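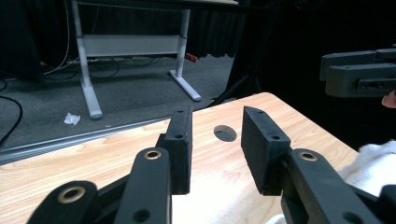

My Year of Eating at the Table

I'll start with a confession. Until last January I ate nearly every dinner of my adult life on the sofa, plate on a cushion, cushion on my knees, telly on. I own a table. I've owned it since I moved to Flosbridge, and for most of that time it held post, a sewing machine I was going to learn to use, and a bag of things for the charity shop that had been there so long I'd started taking things back out of it.

What changed was a curry. A very good one, from the Rathnayake place by the station, the black pork one with the coconut sambol, and I tipped the whole lot down the back of a cream sofa during the closing minutes of a programme I wasn't even enjoying. I scrubbed. I sponged. I rang my mum, who suggested bicarbonate of soda and then laughed for quite a while. The sofa is still orange along one seam, and I sit on that side so visitors don't have to look at it.

So I cleared the table. It took an entire evening, mostly because I read all the post (I had been invited to a christening, and the child is now at school). And then I sat down at it with beans on toast and felt completely ridiculous. Where do you look? What do you do with your elbows? I'd finished in four minutes flat and was washing up before the toast had properly gone down.

I rang my friend Solomiia Dmytriv, who grew up in a house with seven people and one bench, and asked her what a person is supposed to do at a table alone. "Eat," she said. Then she took pity on me and came round with a pot of borscht big enough to bath a spaniel in, and we sat there until gone eleven. We hadn't talked like that in years. We'd always watched things together, you see, side by side, saying "ooh, he was in the other one" at intervals. Face to face I found out she'd nearly moved to Kirkalberg for a job the summer before and never mentioned it. I was quite cross about that, and then I had another bowl.

After that I made myself some rules, because I'm the sort of person who can't change a habit without a bit of paper on the fridge. Phone in the hall. A proper glass, even for water. No eating out of the pan. Telly off until the plate is washed. I broke the pan one within the week (it was macaroni cheese, and the crispy bits were round the edge of the dish, what was I meant to do?) but the others have held up pretty well.

The phone was the hardest. I hadn't realised how much of my supper I'd been eating without looking at it. I'd reach for the thing between mouthfuls and find my hand patting a bare bit of table. It wore off after a fortnight or so, and what replaced it was, of all things, the radio. Talking over the radio feels allowed in a way that talking over the telly doesn't. I've learned an awful lot about sheep prices.

Then there was the question of chairs. I had two, both of them the folding kind you keep for Christmas, and after half an hour they leave a dent in the back of your thighs. I went to Buditex, out past the ring road, fully intending to buy something sensible, and came home with a bench cushion, a mustard tablecloth and no chairs at all. The chairs came later from a pub that was closing down. I paid 50 pounds for the four of them, and one still has somebody's initials scratched under the seat. The mustard tablecloth lasted a month. It made everything look like a school canteen, and anyway I like to see the wood.

Having four chairs does something to you. You start to look at people and wonder whether they'd like some soup. I've had my upstairs neighbour down, and my cousin and her enormous teenage sons, and a man from my evening class who turned out to be allergic to everything I'd cooked and was terribly nice about it, eating a plate of plain rice while the rest of us had fish pie. I've never been a dinner party sort of person. I can't do three courses and I don't own a serving spoon. But I can do one big dish and some bread, put down in the middle with a ladle in it, and people seem to like being told to help themselves.

I wrote a little about all this in my column in the spring and asked whether anyone else had drifted away from their own table. I had 100 letters! Quite a few of you wrote in pencil, for some reason. One reader said her family hadn't sat down together since the children got lockable bedroom doors. Another eats standing at the worktop every night and sees no reason to stop, and sent me her recipe for leek tart to prove that it doesn't hurt the cooking. (It's a lovely tart. Put more mustard in than she says.)

A couple asked if it had made me healthier, and I haven't the faintest idea. I do eat slower. I've also got very into puddings, which I never bothered with on the sofa, so it probably evens out. Last night was rhubarb crumble with cold custard, two helpings, and the sheep prices again.

The sewing machine, in case you were wondering, lives under the bed now. I'm going to learn to use it any day.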